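Desk power, second attempt

The outlet behind my desk is a single wall box with two sockets, and one of them has belonged to the monitor since I moved in. Everything else has been running off a Dovaro strip screwed to the underside of the desktop. I mounted it in March, and I mounted it wrong. The sockets faced down, so every heavy adapter was held in by friction, and most of them sagged until the contacts gave up. I lost two overnight backups that way before I looked underneath.

The strip is now on the back edge, sockets facing up, held by four screws instead of the two it came with. The supplied screws were too short for the thickness of the desktop plus the bracket. I used longer ones with washers and drilled pilot holes to half depth, with tape on the bit as a stop.

The rest of the work was cable length. I laid every lead out on the floor, measured it against the run it had to cover, and wrote both numbers down. The longest run is 2332 mm, from the strip to the scanner on the shelf, following the underside of the desk and the wall. A two-meter lead does not make it. Ulla Haugen, who had the same desk before me, used to pull hers straight across the corner at knee height, and I can see why.

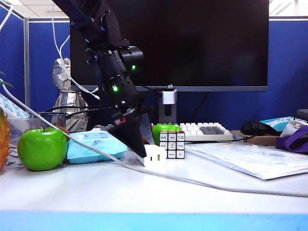 Small adapters are the part I still haven't settled. They are too light to stay put on a hard surface and too wide to sit side by side in the strip without covering a neighbor. Fixing one to the desk with double-sided tape works until you need to move it. For now the white one stays loose on top, next to the cube puzzle, where I can reach the socket face without crawling. The white cable that runs diagonally across the desktop is next on the list. It should go over the back and come up beside the monitor stand, which already has a small clip on its neck that would take it.

Clips in general: I bought a bag of the adhesive Nonau ones and a smaller bag from Derkach. The Nonau clips hold well on metal and poorly on the painted underside of the desk. The Derkach ones have a wider foot and grip the paint, but the jaw is tight and it marks soft insulation. I ended up using Derkach for the power leads and Nonau on the table legs.

Labels went on last. I wrapped each one a hand's width from the plug, with the device name facing out, and put a second at the far end of anything that disappears behind the shelf. The Starnetti label tape curls at the corners if you touch the adhesive while wrapping it. Trim the end square, leave a short flag, and press it flat with something hard.

Still to do: the scanner lead, and a cover for the spare wall socket.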